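Monday, January 29, 2018. Bench 2, work surface and phone case tray.

Board is back on the table after the refit. White face up, laid loose on the wooden table, no clamps. Vinzenz Frei wanted it screwed down; I'd rather be able to lift it off and wipe underneath. Left it loose for now. Sheet came from Stovwood, matte finish as ordered in June. The gloss one we had before threw the overhead lights straight back at whoever was working and got scratched within a month.

Brightness across the surface is still uneven. Worth a second lamp at the far end, low priority.

White on white for the tray is not ideal. The rim gets lost against the board unless there is a shadow next to it. Kettle has a gray tray of similar length, price unknown, Kelly Dunmore is asking.
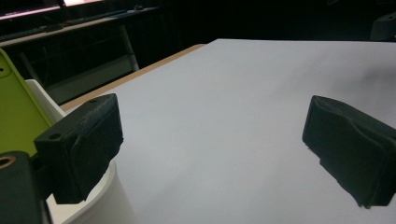
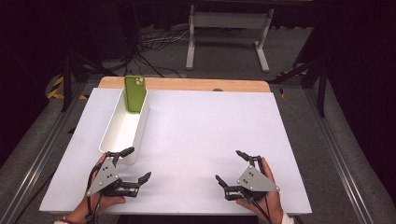 Board and tray, bench 2.

Placement for cases: tray on the left half, long side running away from the operator, cases upright at the far end and leaning on the inside wall. Camera cutout toward the top so the model can be read without picking the case up. Flat stacking was tried last week and dropped, the cases slide over each other and the soft ones stick.

Stock per Humer's delivery note is 300 cases, of which 81 are green. Not checked against the boxes yet. Part number on the note is 1196, ours is different, so log both.

To do:
- felt pads under the board corners
- label for the tray, short side
- ask Nora whether the clear cases go in the same tray or get their own
- wipe the board with alcohol only, the citrus cleaner left a film on the old one

Vinzenz has the bench from Wednesday.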